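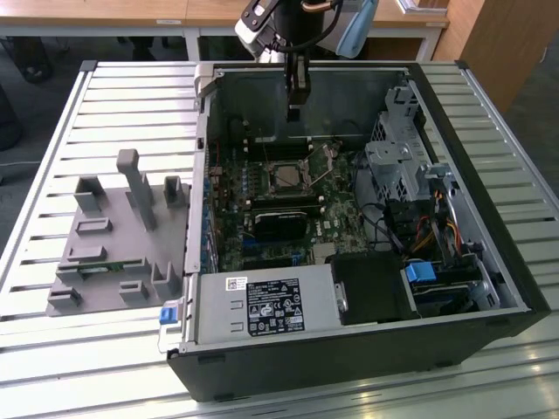

*3 min read*

**Open-case check, Dell towers, bench 2.** Refurb side, Trulcombe building. Fill in as you go, not from memory at the end of shift. April version, replaces the one taped inside the Stergiou cabinet (throw that one out pls).

Room 714, morning batch. Comments are mine unless it says otherwise.

## Before the cover comes off

- [x] Wall power pulled, cord off the bench completely
- [x] Power button held down after unplugging
- [x] Wrist strap on and clipped to bare metal. Clip was loose again, bent it back. Needs a new one.
- [x] Bench slats clear of screws. Found one in the gap, not from this unit I think.
- [ ] Asset sticker matches sheet. **Sheet has the old Himine numbering, unit has ours.** Wrote both down.

## Case, cover off

- [x] Tower on its side, open side up, sitting flat
- [x] No sharp burrs on the lip
- [x] Drive cage straight, latches close
- [x] Blue plastic tabs all there. Check these every time, they snap and then somebody uses tape
- [x] Power supply release moves freely. Stiff but ok. Don't force it with the supply loaded.
- [ ] Dust. Wiped what I could reach. Cage holes need the vac, vac is out on loan to Jirkard side

## Board

- [x] CPU seated in socket, lever looked at. **Cooler is off so keep fingers and tools away from the chip.** No power with the cooler off, not even for a second.
- [x] Old paste cleaned off per the cleaning sheet
- [x] Memory slots, looked down both, no junk in them
- [x] Capacitors, tops flat, no crust. Went over them with the light twice
- [x] Small heatsink by the Dell logo, wiggle test, doesnt move
- [x] Expansion brackets, blue column on the back wall, none bent
- [ ] Coin cell reading. Meter battery dead!! Do after lunch.

Standoff screws were checked by the last shift and initialed, I didnt repeat it.

## Cables

- [x] Power bundle (yellow, black, orange) no nicks, no melted spots
- [x] Bundle kept out of the way of the drive area
- [x] SATA cable, no hard kink
- [x] Red cable, jacket ok along its whole run
- [ ] Tie-down for the bundle. Missing, out of ties. On the order list.
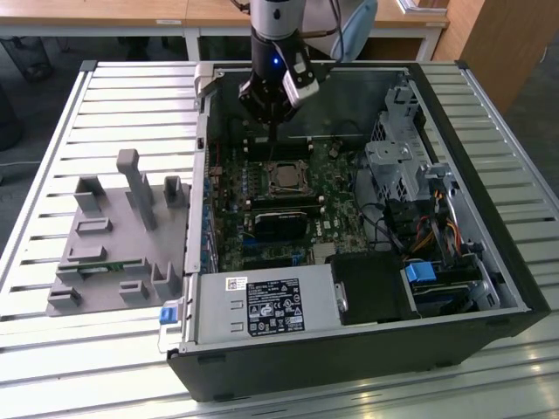 *Dell tower, cover off, mid-check. Spec label on the supply faces up.*

## Power supply

- [x] Spec label present and readable. Copy the model number from HERE and not from the box
- [x] Barcode sticker to the left of it scans. Took two goes
- [x] Casing not dented, no burnt smell
- [x] Supply NOT opened. Never open these, they go in the gray bin if bad
- [x] Release tab snaps back

## Around the bench

- [x] Nothing liquid on the bench, that includes coffee
- [x] Cables overhead clear of the work and not dragging in the case
- [x] Hands out while anything is moving above the case
- [x] Stop button reachable from where you stand, tried it, works
- [ ] Floor mat. Curling at the corner, trip hazard. Reported last month also

## Result

**HOLD.** Not a fail. Open items: sticker numbering, dust in cage, coin cell, cable tie, mat.

Mat and tie don't stop the unit going forward. Coin cell does. If it reads low swap it and write the new date on the sheet, then cover back on and over to burn-in.

Count note for whoever does the April totals: target is 3,000 units for the contract, we passed 2,000 before this batch. Units on hold do NOT go in the total until the sheet is closed. Last time they got added twice and it took a whole afternoon to sort out.

Next shift: meter batteries are in the second drawer, the one that sticks. Put the light back on its hook.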